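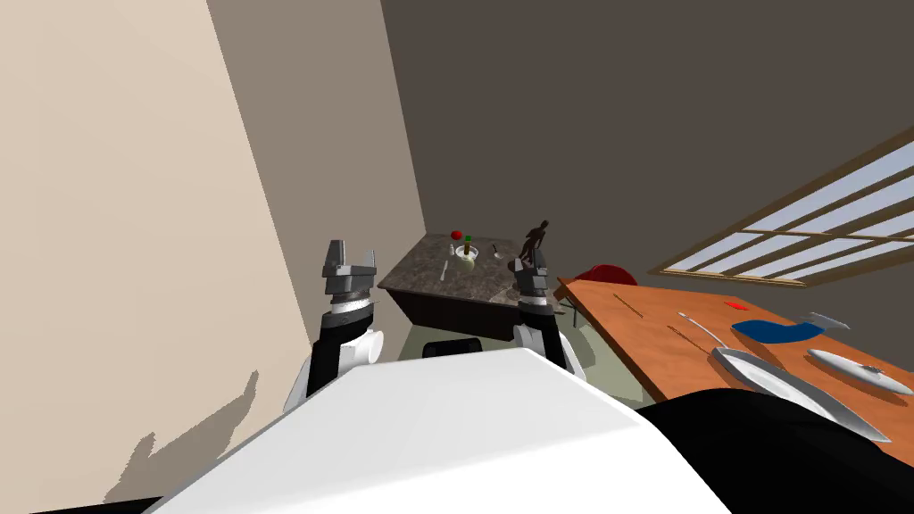
3. How I looked at the logo refreshes

I went into this part of the study fairly sure I knew what I'd find (I'd been a studio designer for years, after all!). Small firms redo their logo, the colour gets brighter, the letters lose their serifs, everyone's happy. So I asked Gerkero, the print broker, for its old job tickets and got 291 of them, going back to the days of faxed proofs.

I coded each ticket for colour, typeface and who signed off the artwork.

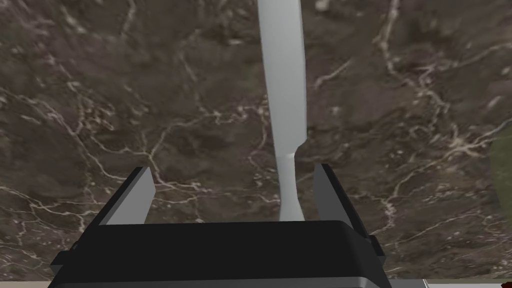 Sign-off ended up being the bit I cared about most. Where the owner approved the proof, the old colour nearly always stayed, and where a marketing person did it, out it went. Zirkard, a tile wholesaler, kept the same maroon through two owners and a change of name, and I'm still rather fond of it.
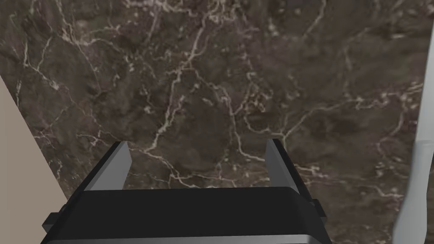 Figure 1. Dark brown marble with pale veins, and a gripper at lower centre (computer render).

I also ran a short survey of 60 clients, and the catalogue firm Tabrizi let me add a question to its own mail-out, which went to 1260 addresses. Those replies are kept separate in Section 4, as the wording was a little different and I didn't want to fudge it.
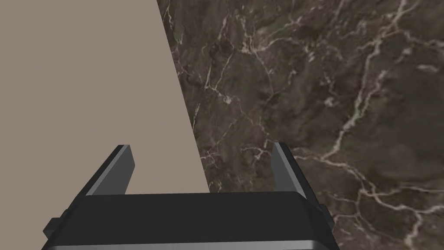

Figure 2. Gripper body with its two fingers raised (computer render).

Drorkel's tickets were the odd ones out: no typeface recorded on any of them, so I've left that firm out of the lettering counts but kept it in for colour.

Shares 2 | Comments 0
Last updated: November
Contact | Copyright | Back to top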